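3. Changing the person at the top: what happened on the wards

Much of the writing on hospital leadership stops at the announcement. A chief executive retires, a deputy steps up, and the next paper picks up the story two or three years later when the budget results are in. We were far more interested in the first 10 months, when staff are still working out what the new boss cares about and old habits are still running the place.

Figure 3. Hand-held grippers at a light wooden table, in two views.

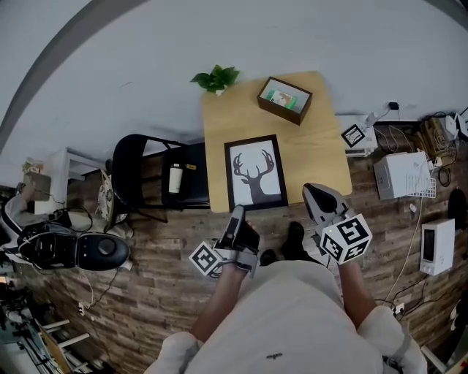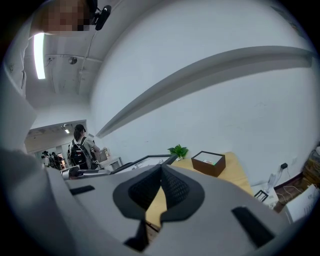 3.1 Setting and handover

Florner Health runs three hospitals and a string of community clinics, with 421 beds between them. Its former chief executive had been in the job long enough that many senior nurses had never worked under anyone else. Keith Ruddock, who took over on 2/11/22, came from inside the organisation. He had trained as a physiotherapist, moved into rehabilitation services, and then spent several years running day-to-day operations at the Warnel campus.

An inside appointment is often treated as the quiet option. At Florner it was anything but quiet! Staff at Warnel already knew Ruddock well and expected a lot of him, while staff at the other two hospitals worried (quite openly, in our early interviews) that Warnel would get the new equipment and the better rosters. Both groups were watching the same few decisions and reading them in completely different ways, and that gave us a wonderful chance to compare.

3.2 What we collected

We sent a short survey to 300 clinical and support staff, chosen to match the mix of jobs at each hospital, and held 85 interviews spread over the study period. We also sat in on the weekly operations meeting, and later on the bed meeting, which we had not planned to attend until a ward clerk suggested it was where the real business got done. She was right. Seltari, the rostering system used at all three hospitals, gave us shift swaps and unfilled shifts by ward.

The interviews followed a loose guide based on Krūmiņa's idea of "borrowed trust" – the goodwill a new leader gets from the people who already vouch for them. We liked this idea from the start because it can be followed through ordinary talk. When a theatre nurse tells us, "Our manager reckons he's fair, so I'll wait and see," that is borrowed trust in one sentence.

3.3 Early signals

The decision people mentioned most was a small one. In his first weeks Ruddock moved the operations meeting out of the executive building and began rotating it between the hospitals. The agenda hardly changed. What changed was who could drop in, and by the third round we were seeing ward managers, a pharmacist and the head of patient transport at the table, all bringing problems that had been travelling upward by email for months.

One of those problems was the discharge lounge, which closed at an hour that suited the transport contract and hardly anybody else. Patients who missed the cut-off stayed in their ward beds overnight. Transport and nursing had each assumed the other had set the hours. The new closing time was agreed in a single meeting, and interviewees at all three sites brought it up with us without being asked.

Not every signal landed so well. A freeze on new office furniture, meant as a sign of shared restraint, was read at the smallest hospital as a cut aimed at them, as their staff room was already waiting on chairs. The explanation went out in the August bulletin, well after the story had settled.

3.4 Trust borrowed and trust earned

Borrowed trust ran down faster than we expected. In early interviews, people mostly explained their view of Ruddock through somebody else: a manager, a former colleague, a friend at Warnel. Later on they talked about things they had seen for themselves, and their opinions spread out in both directions. We find this really encouraging, even where the opinions were poor, as it means staff were paying attention and making up their own minds. The shift data are less tidy, and we turn to them in Section 4.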